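Search this diary
Search
Go

Open day at Trallholm

11 Nov 2020

Up before the alarm, which has not happened since April, all because I had been promised robots. Mhairi Cairns drove. She had the printed invitation on the dashboard and read bits of it out at red lights. "Meet the workforce of tomorrow." The workforce of today was in the car park in hi-vis, waving us into the wrong bay.

Trallholm is a long low shed with a very nice front door. Skurnavico have the back half of it. We were signed in, given visitor stickers that would not stick, and handed over to Alistair Moffat, who has explained all this many times and has worn the explanation smooth. He told us the place cost less than people think, and then did not say what people think.

I had expected welding. Sparks, perhaps. What they were showing was sponges.

I don't say that to be rude. Alistair was firm that sponges are harder than welding. A car door is the same shape every time you meet it, whereas a sponge squashes, and two of them together squash in different directions. He has had 500 goes at this with the pair of arms and calls 200 of them good. I asked what the other 300 were and he said "educational".

The job is tidying a little white shelf. Somebody at a desk steers, the arms do the fetching, and the rest of us stand behind a strip of tape with our hands in our pockets. It is slow. I have seen my brother load a dishwasher faster, and he has to be asked. 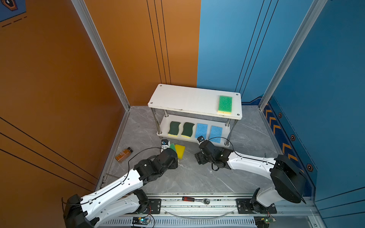 After the sponges

Tea, in the good cups. Mhairi wanted to know whether it could do a bathroom and Alistair said not yet, in the voice of a man who gets asked about bathrooms a lot. She also asked about the ratchet lying on the rail between the arms. He said "ah".

I was given a turn at the controls. My score, if there had been one, would have been low. You move your hand a little and the arm moves a little, and your whole body leans over to help, like steering a trolley with a bad wheel. I got a sponge up off the floor and held it there, and felt prouder than I have of anything this year. Then I put it down somewhere I hadn't meant to.

Bought nothing, as there was nothing to buy. Came away with a pen. Mhairi got a pen and a tote bag, and I should like to know how.

Home by dark. The washing up was still in the sink and I did it by hand, 58 years old and no training data.

Recent entries
The Makowska piano goes to a new home
58 candles, one extinguisher
Areo boiler, second visit
Mhairi's short cut
Leaves, gutters, ladder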